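Cetarbridge Manuscript Box, Model 2

Archival storage for drafts, galleys and author's proofs
Supplied by Hiebert

The Cetarbridge Manuscript Box stores loose-leaf typescripts and marked proofs lying flat. It takes A4 and US letter sheets without folding. The board is acid-free and lignin-free, with a buffered inner liner. Corners are joined with metal edges and no adhesive touches the contents.

Capacity
One box holds a double-spaced novel draft of ordinary length plus its correspondence. Working authors usually allot one box per draft stage. Overfilling bows the lid and should be avoided.
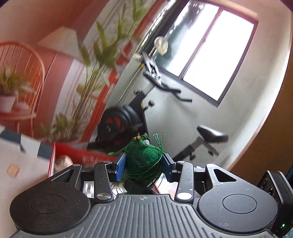

Green ornament with tassel and white bead, held between blue pads.

Labelling
Each box has a card holder on the short side. Cards are printed with fields for title, draft number, pen name and rights status. Use pencil or pigment ink. Ballpoint will offset onto adjoining sheets in a warm room.

Tie options
Standard: unbleached cotton tape, 2 per box, threaded through the base.
Optional: Fillance flat tape, grey, for boxes that travel to an editor or agent and back.

Interleaving
Ultico tissue is sold separately in cut sheets. Place a sheet between any page carrying sticky notes, correction fluid or coloured pencil and the page that follows. Remove paper clips and elastic bands before storage. Staples may stay in if they show no rust.
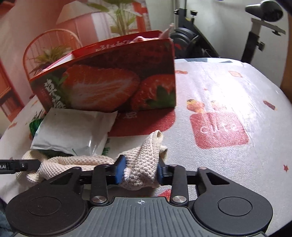 Cream knitted cloth on a white textured tablecloth.

Storage conditions
Keep boxes off the floor and away from exterior walls. Stack no more than four high when full. A stable temperature matters more than a low one. Basements and garages are not suitable.

Ordering
Catalogue number: 139
Minimum order: 2 boxes
Colour: stone grey only
Current warehouse stock: 3,200 units

Boxes ship flat and are assembled by hand along the scored lines. Orders received by noon Wednesday leave the same week. The legal-size version is out of production and remaining stock cannot be reserved. Replacement lids are available for the current model only.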